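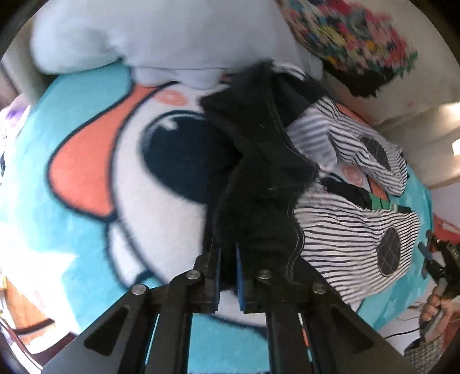 Slow-roast pork shoulder stalled at low oven temperature

oltcombe_oven
Posted April 5, 2023
Boneless shoulder, skin off, salted overnight in the fridge. Oven set to 148 on the digital display, no fan, meat on a rack over a tray. After five hours the probe read 71 in the thickest part and it sat there for most of an hour. I wrapped it in foil and it got to 92 in the end, but dinner was late. Is the stall normal in a domestic oven, or is my Skisten probe reading low?

saltbox
Normal. Moisture leaves the surface and takes heat with it, same as in a smoker. You see it less in a fan oven at 160 or so. Check the probe in boiling water before you blame it.

oltcombe_oven
Boiling water gave 99.5, so the probe is fine. I haven't checked the oven.

Grid_and_Tray
Then check the oven. Mine ran 15 degrees under the dial for years. Put a second thermometer on the middle shelf, leave it half an hour after the light goes out, and read it through the door.

jendcombe7
I'd go the other way and leave the temperature alone. Pour 200 ml of stock into the tray and cover tightly with foil from the start, then uncover for the last 40 minutes. I've never had a stall worth mentioning doing it like that.

saltbox
That's a braise with a rack in it. It works, but the outside comes out soft and 40 minutes won't put a proper crust back on.

jendcombe7
It does at 220. Same cut, same butcher, every month.

Grid_and_Tray
At 220 the drippings burn unless the tray is topped up. Agree with saltbox on crust. Three hours open, then wrap, is the usual compromise.

oltcombe_oven
What about the rub? I used the Pillai one, which has a fair bit of sugar in it. It was dark by hour three but not bitter.

saltbox
Sugar is all right at 148. I wouldn't take that rub up to 220 — it will catch in the corners first.

jendcombe7
Fair point. I only use salt, pepper and fennel seed.

oltcombe_oven
Oven thermometer is in. Set to 148, actual reading 136 after half an hour. So both things, probably. I've another joint in the freezer left from March and will try it open for three hours, wrapped after that, dial set 12 higher.

Grid_and_Tray
Take a reading at the back of the shelf as well. It can be hotter there than in the middle. And rest it wrapped, an hour at least, before pulling.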